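Sealing a patio slab, yes or no?

patchofclover
22/10/2022
We moved to Lirkard in January and the house came with a poured patio out back. The previous owner left half a can of Dirkano sealer in the shed and a note saying to redo it every fall. I have never sealed anything. Is this a real job or can I skip it? The slab is 16 feet across at the widest point. Water used to bead on it in spring and now it soaks in and leaves dark spots for a day.

gravelroad8
If it soaks in, the old sealer is worn out. Wash it, let it dry two full days, and put on a thin coat with a roller. Don't use the half can. You don't know how old it is, and if it froze in the shed it's no good.

Tansy_and_rue
I'd skip it. Ours was poured in 2000 and has never had a drop of anything on it. Some hairline cracks, that's all. Sealer makes it slick and then you're stuck doing it again forever.

gravelroad8
Slick is what you get from the shiny film kind. The penetrating kind doesn't change the surface at all. Where do you live, Tansy? If you don't get hard freezes your slab doesn't tell us much about Lirkard.

Tansy_and_rue
We get freezes. Not as many as Lirkard, I'll give you that. But the mix and the drainage matter more than what you paint on top. If water stands on the slab or runs back toward the house, fix that first.

patchofclover
It drains fine toward the lawn. There is one low spot by the back door where a puddle stays. Would sealer help there?

mulchpile
Sealer won't fix a low spot. You can fill it with a patching compound but the color never matches. I did mine with Ritness patch and I have a pale circle that shows up every time it rains. I just put the grill on it.

gravelroad8
Agree on the low spot. Also keep rock salt off it this winter, sealed or not. Sand works for grip.

Filali_fan
Before you buy anything, check the forecast. Most of these want it over 50 overnight and you are running out of those. I waited too long one year and the stuff stayed tacky for 5 days. If you can't get the weather, do it in spring. One more winter bare won't kill it.

Tansy_and_rue
That I agree with. Spring is better anyway. You can see what the winter did.

patchofclover
Okay, spring it is. The can goes to the hazardous waste drop-off. One last question, do I need to move potted plants inside the day I wash it, or is plain water and a stiff brush fine around them?

mulchpile
Plain water and a brush is fine. If you use a cleaner, move them and wet down the grass next to the edge before you start, then rinse the edge again after. Cleaner run-off left me a yellow strip along the lawn that took until the next summer to grow out. With a hose and a brush you have nothing to worry about. It took me 8 hours by hand and I would rent a pressure washer next time, on the low setting.

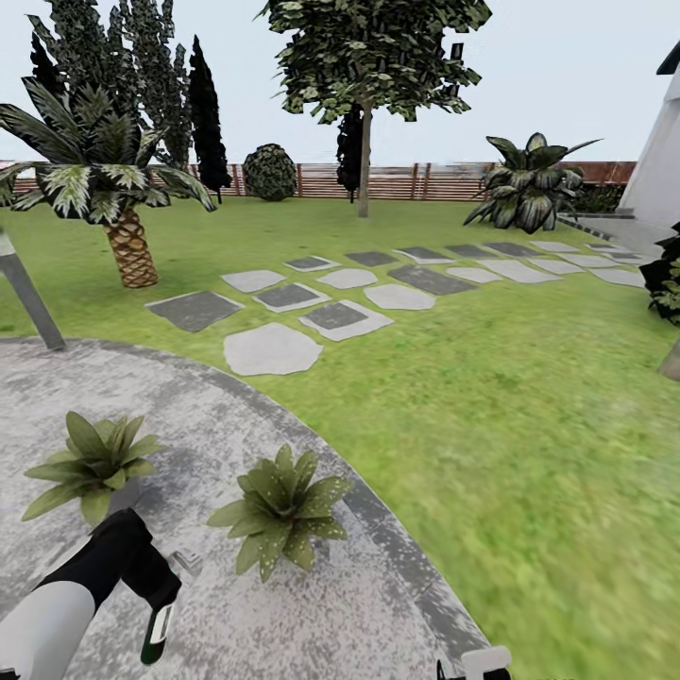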